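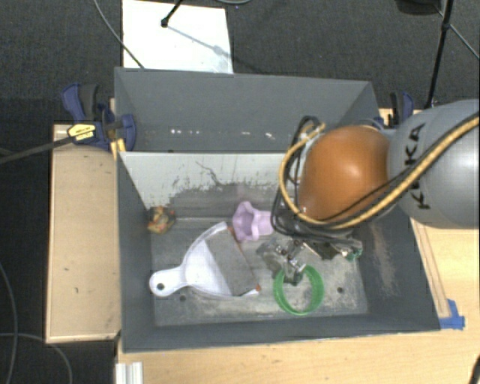
A KUKA arm works over the gray bin at Karkness, with a dustpan and a green ring among the objects on the floor.

The picking cell at Karkness ran for most of the July open day, and visitors were allowed up to the tape on the lab floor. Yến Khổng, who leads the grasping work, kept the introduction short. The arm gets a bin of mixed household objects and no model of any of them. It picks a grasp, tries it, and records the result.

The set for the day held 55 objects, loaded a few at a time. Thin rings and flat pans are the hard cases, Khổng said. A ring leaves the fingers little to close on, and a pan lying flat offers only its rim or its handle. A light cup on its side can roll when a finger touches it.

The planner, called Rostum, logged 332 attempts by closing time. Of these, 166 ended with an object held clear of the floor for the required interval. Khôi Tô, who maintains the software, called the rate ordinary for a set chosen to be awkward. Most misses came from contact with the bin wall, where Rostum still gives up clearance too early.

The bin is clamped to the table. Earlier trials without clamps let it creep under load, and the calibration went with it. Recalibrating takes 29 minutes.

Yatziri Zamudio, visiting from the parts supplier Gyamfi, asked about cycle time. Tô said the team has not tuned for speed and will not until the wall contacts are fixed. The next version of Rostum goes onto the same cell with the same objects.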